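Imprimir esta página
Enviar por correo electrónico

Galería: cajones y piezas blandas en la nave de Drarus

Esta galería reúne material de la nave de Drarus en Tistgate, donde se clasifican textiles de hogar devueltos o sobrantes de tienda. Está dedicada a los cajones metálicos y a lo que pasa por ellos: alfombrillas, fundas, paños, bayetas, cojines sin relleno y piezas con flecos de todo tipo. Los textos son de Bontu Shiferaw, que lleva el almacén de entrada, con algunas notas de Abenezer Demissie sobre el mantenimiento.

Los cajones

Los cajones grandes se compraron de segunda mano a un taller de Gebretsadik que cerraba una línea de piezas de fundición. Venían pintados y con golpes. Se lavaron, se repasaron los bordes con lija y se pusieron en servicio en noviembre, antes de la temporada fuerte. La pintura se tocó lo justo. Donde el metal roza todos los días no aguanta ninguna capa, y en el fondo no se volvió a pintar.

Antes se usaban cajas de cartón doble. Salían baratas, pero se vencían por las esquinas con la humedad y había que tirarlas a las pocas semanas. El cajón de metal pesa mucho más y hay que moverlo con transpaleta. A cambio, se barre en un momento y no se deforma.

Las paredes inclinadas tienen una ventaja con los textiles: lo que se echa resbala hacia abajo y no se queda doblado contra el borde. Con las fundas finas se nota poco. Con las piezas pesadas, bastante.

Las piezas con flecos

Son las más incómodas de toda la nave. Se enganchan entre sí, arrastran pelusa y no hay forma de apilarlas rectas. La norma es sacarlas del lote general en cuanto aparecen y pasarlas a un cajón aparte, sin nada más dentro. En la mesa se sacuden, se mira el revés y se decide si van a venta, a repaso o a trapo.

Los colores vivos se separan también de los claros. Los azules y los rojos nuevos a veces sueltan tinte si han cogido humedad en el transporte, y una alfombrilla blanca manchada ya no se recupera. Hasta 200 piezas de una misma partida se han tenido que apartar por este motivo.

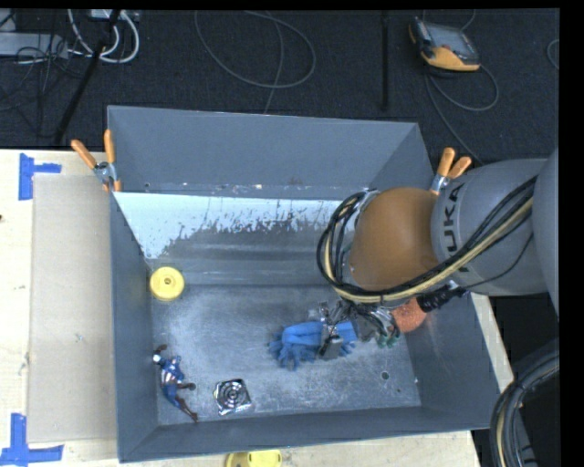

Cajón de metal gris, con una pieza azul de flecos en el fondo.

El azul es el color que mejor se localiza en estos cajones. El gris y el beis se confunden con el fondo, sobre todo a última hora, cuando solo queda encendida la mitad de las luces. Con las piezas pequeñas de esos colores se pasa siempre la mano por las esquinas antes de dar un cajón por vacío - más de una vez ha quedado un paño pegado a la pared y ha viajado con el lote siguiente.

Los arañazos y las zonas nubladas del fondo no son un problema para el tejido. Lo que sí se vigila son las rebabas. Abenezer Demissie revisa los cajones con un guante de algodón viejo: lo arrastra por el metal y, si el guante se engancha, marca el sitio con tiza y lo lija. Tarda menos así que mirando con linterna, y el guante avisa de cosas que el ojo no ve.

Limpieza

Cada cajón se barre al cambiar de partida. Para la pelusa se usa un cepillo de cerda dura y después un paño apenas húmedo. Se probó una temporada con aire comprimido y se dejó, porque la pelusa acababa en las mesas de al lado y había que limpiar dos veces.

El agua a chorro queda para las limpiezas grandes, que se hacen fuera, en el patio, a las siete de la mañana. El cajón se deja inclinado sobre tacos de madera hasta que está seco del todo. No se vuelve a cargar hasta la tarde.

La mesa de repaso

Las piezas que pasan a repaso llevan una cinta de color en una esquina: amarilla si falta un remate, verde si solo hay que lavar. En la mesa trabajan 3 personas por turno, 4 en los meses de más entrada. Se cosen remates, se cortan hilos largos y se igualan los flecos con tijera cuando han quedado disparejos.

Las tiras que se han soltado no se tiran. Van a una bolsa y se usan para atar fardos de trapo. Lo demás se vende por peso con la marca Drustisance, que es la que lleva la tienda de la entrada, abierta por las tardes. Allí hay sobre todo alfombrillas de baño y fundas, y de vez en cuando algún lote de mantas.

Para consultas sobre partidas de textil de hogar hay que preguntar por Bontu Shiferaw en el almacén de entrada. Las piezas mojadas no se admiten, tampoco en bolsa cerrada.

Imprimir esta página
Enviar por correo electrónico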